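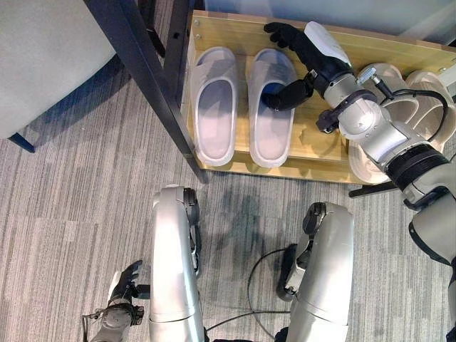 **Figure 2.** Slippers side by side on a wooden tray.

### 3.2 Delay between notification and first contact

Index cases were notified to the Prundcombe district office by telephone or through the Clellora reporting form. Tracers recorded the time of notification, the time of the first completed call, and the number of household and non-household contacts named. A contact was treated as reached only if the tracer spoke with the person or, for minors, with a parent. Voicemail and text messages were logged but did not stop the clock.

Of the 713 contacts named during the study period, those living in the same household as the index case were reached sooner than those named from work or travel. The median delay was nine hours for household contacts and 30 hours for all others. Most of the difference arose before the first call attempt: non-household entries often lacked a working phone number and were returned to the interviewer for a second interview. Once a valid number was on file, the two groups did not differ in the number of attempts needed.

Records entered in August were reviewed separately. The form was revised that month, and the field for last date of exposure became mandatory. Eighteen records created under the old form had no exposure date and were left out of the delay analysis, though they remain in the contact totals.

Two coders (Koppel and Calado) classified the reason for each failed attempt. Disagreements were settled by a third reader (Darko). Refusals were coded apart from wrong numbers, as the two call for different follow-up. Contacts who moved out of the district during quarantine were assigned to the office that made the first call.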